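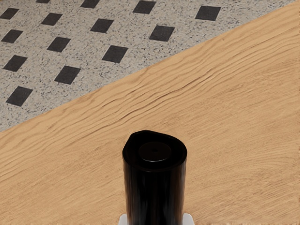 Wutdale, October 2019

Progress report to the Gesura small grants office
By Edin Vlachou, club lead, Wutdale student robotics club

14 shares | 3 comments

Sorry for the rush on this one, I'm writing between two classes and the upload form closes tonight. Second report on the Treloar project. Figures for spending went in separately on your spreadsheet, so what follows is the work itself, where we've got to, what we're behind on, and one request at the end.

Quick recap for anyone new on your side. Treloar is the club's tabletop pick and place project. Students write the code that gets a simulated arm to go to an everyday object on a table, close the gripper on it, lift, and set it down where they said they would. Everything in simulation until the code earns its way out. The club meets after school, two sessions a week, mixed ages. Entry for the Prirkico student challenge is in November and that's the target for all of it.

Where we are

Simulator is up on all the club machines. Took longer than planned - the school laptops needed an admin password for every single install and the IT office answers email once a day. Done now. Each pair can load the table, the arm and the objects without me standing behind them.

Grasping upright things is the furthest along. The glossy black cylinder with the uneven top is the one everyone starts on, with a gripper finger either side of it. Students set an approach height, a finger gap and a closing speed, then run it. Our pass mark is 8 good lifts out of 10 tries, same settings, no touching the keyboard in between. Most pairs have passed. The ones who haven't are close, and in both cases it's the approach angle being read in degrees in one file and radians in another. We've all been there.

Attendance is good. We started the term with 20 students signed up and we're holding steady, with a few switching from the build group over to code after they saw the arm move for the first time. Would have liked the opposite as well but no luck yet.

The older students have begun writing the log sheets themselves. Settings, result, one line on what went wrong. Some are a bit thin ("it missed") but the better ones are really useful, and I've attached a few to the upload. One pair drew a little sketch of the finger position for every failed try, which I did not ask for, and which showed us the gripper was coming in off center each time. Fixed in ten minutes once we saw it drawn out.

What's behind

Flat objects. We said in the first report that these would be done by now and they are not. A snack bar lying on the table is a much harder job than something standing up. Very little height to grab, and if the fingers come in too low they hit the table, too high and they close on nothing. The students know this, they can explain it very well, they just can't get it to pass yet. Best score so far is 7 out of 10 and that pair couldn't repeat it the next session.

Also the choice of which object to go for. When there's more than one thing on the table the code has to be told which is which, and right now most pairs are typing the position in by hand. Fine for learning. Not fine for the challenge, where the layout changes every round. We've started on it but I'd call it early days.

Documentation is patchy. My fault mostly. The setup guide has all the steps but not in the right order, and a new student who joined mid term followed it faithfully and ended up with two copies of everything. I'm rewriting it over the break.

We lost two sessions to the gym being used for exams (our room is the one you get to through the gym). Made up one of them at lunch.

What we changed

Shorter runs. Before, a pair would set off a long batch and wander off, then come back to a screen full of failures with no idea when it started going wrong. Now they run a few, look, write it down, change one thing. Slower on paper but the scores went up right away.

One thing changed at a time is now the rule on the whiteboard. It gets broken constantly. Still, it helps to be able to point at it.

Pairs swap code every second week. The other pair has to run it and get the same score, and if they can't, it doesn't count. There was some grumbling. It has done more for tidy file names and comments than anything I ever said about them.

We also moved to mixed tables sooner than planned. The current one has the snack bar in its purple wrapper, a big chocolate bar package in pink and turquoise, and a black wire mesh cup. Two flat things and one that stands up, so the same code has to cope with both. The students like it a lot better than a table with a single object on it, it looks like somebody's actual desk, and motivation counts for something at the end of a school day.

The snack bar is the test piece for now. Chocolate package comes after that, it's wide and the gripper can't go around it the easy way, so they'll have to think about which side to come in from. The mesh cup I expect to go quicker becuase of what they learned on upright grasps, but the rim is a question mark. Grip the outside or go over the edge with one finger? Opinions are strong and split by year group.

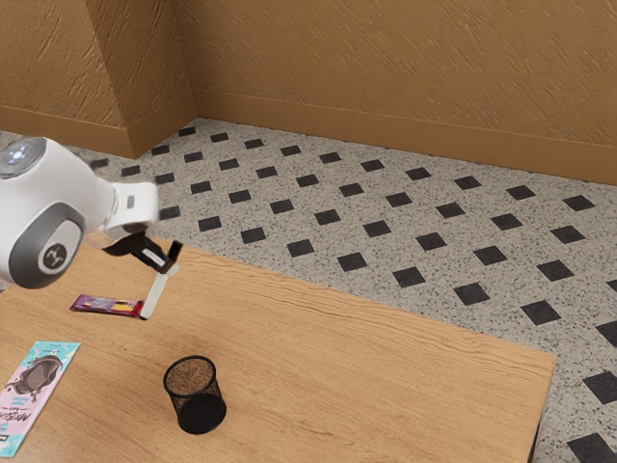 Plan up to the challenge

First, get the flat grasp to the pass mark. Every pair works on the snack bar until at least two of them pass, then those two teach the rest. If we're still stuck after four sessions I'll give out a starter version with the height already worked out and they can build from there. Would prefer not to but the date doesn't move.

Next, positions read from the simulator and no longer typed in. One of the older pairs has this half working. The rest will take it from them in the swap.

Then full table runs, timed, with me moving the objects about beforehand and not telling anyone where. We'll do this under challenge rules as far as we understand them. The rules PDF is unclear on restarts and I have written to the Prirkico organizers, no answer yet.

Team for the challenge gets picked by score on those runs plus the log sheets. I've told the students this already so there's no surprises later.

Money and one request

We're under on travel and over on hardware, by a small amount both ways. The reason for the second is a replacement graphics card, the old one gave up in the middle of a session. Receipt is in the upload. I'd like your OK to move the difference across from the travel line, around $60, no new money needed. A one line email is enough for our office.

Also could someone confirm if the final report is due before or after the challenge? The grant letter says one thing and the online form says the other. After would be a lot better for us, we'd have results to put in it.

If anyone from Gesura wants to sit in on a session you're very welcome, just let me know ahead so I can sign you in at the front desk. The students are happy to show their code and will probably not stop once they've started.

More log sheets and the updated code folder to follow when I get a minute, the upload kept timing out on the big file.

Edin Vlachou
Wutdale student robotics club

3 comments | Share this post

Get club updates by email. Enter your address to sign up for our newsletter. You can unsubscribe at any time.

This site uses cookies to remember your settings. Accept | Manage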